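Small tins, plain blocks

The case for storing wooden and plastic building blocks in tins has little to do with looks. A rigid container of known volume makes it obvious when a set is incomplete, stacks without deforming, and can be wiped out in a few seconds. Cloth bags do none of these things. Cardboard boxes do the first two until the corners go, usually within a year of regular handling.

The block itself is a simple product. A cube needs flat faces, edges eased enough to be comfortable in the hand, and a colour that does not come off. The wedge is harder to make well. Its sloping face meets the base at a narrow angle, and that thin edge takes most of the damage when a block is dropped. On cheaper sets it is the first place where paint chips or plastic bruises. Makers who care about this leave a small flat at the edge, which costs a little in sharpness when two wedges are set together but adds a good deal to the life of the piece.

The surface underneath matters more than most buyers expect. On a bare table a cube dropped from hand height bounces and ends up under a chair. On a soft sheet it stays closer to where it landed. Colour is worth some thought too. Red on a dull slate grey is easy to pick out in poor light, and the eye finds the edges of each block quickly.

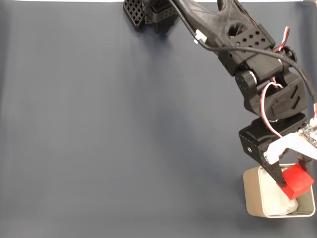

A red cube over a small metal tin, on a slate-grey sheet.

The tin should be a close fit for its contents. With too much room the blocks slide and knock against each other whenever the tin is moved, and the noise is considerable. With too little, the last piece has to be forced and the lid never sits level. The Rundthorpe pattern, a shallow rectangular tin sold by the box to schools and playgroups, allows a gap of 8 mm along the long side, enough for a fingertip. The older Layug tin was cut closer. It looked tidier when full, but had to be tipped out to get at anything, and production stopped after a run of 2000.

Rectangular tins suit cubes for obvious reasons. Wedges are best stored in pairs, sloping faces together, so that each pair makes a square-sided block and can be packed like one. An odd wedge wastes the space of a whole cube. Several makers still supply them in odd numbers, and the buyer finds out on the first evening of putting them away.

Rims deserve a look before buying. A rolled rim is smooth all the way round and stiffens the wall. A cut rim saves the maker one operation and leaves an edge that scores soft plastic each time a block is drawn across it. Run a thumbnail along the inside – if it catches, the blocks will catch too.

Flavdale, whose catalogue lists its plain tin as No. 2219, uses a rolled rim and a separate lid. Brandow prefers a hinge. Hinged lids do not get lost, but they move the centre of weight backwards when open, and an empty tin of that type will tip over if the lid is thrown back hard. With a layer of blocks in the bottom the problem goes away. For a table used by several people at once, the separate lid is the better choice, and it doubles as a tray.
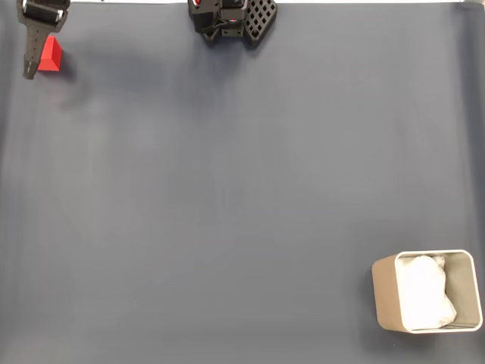

Laying out before packing saves time. Spread the sheet, put the pieces down with a hand's width between them, and sort by shape first and colour second. Sorting by colour first is the common habit and the slower one, as every colour group then has to be gone through again for shape. A mixed set of 30 pieces can be packed in a couple of minutes once the order is settled.

The sheet itself wants little attention. Folds left from storage will lift a wedge at one end and make small towers lean, so it is better rolled than folded. If it has been folded, a night under a few heavy books takes out the worst. A matt finish is preferable to a shiny one, which throws back light from any window or lamp and hides the thin edges of the blocks.

Tins should be stored dry, with the lids off for an hour after washing. Rust begins in the corner seams, where a cloth does not reach, and leaves brown marks on pale blocks that no household cleaner will shift.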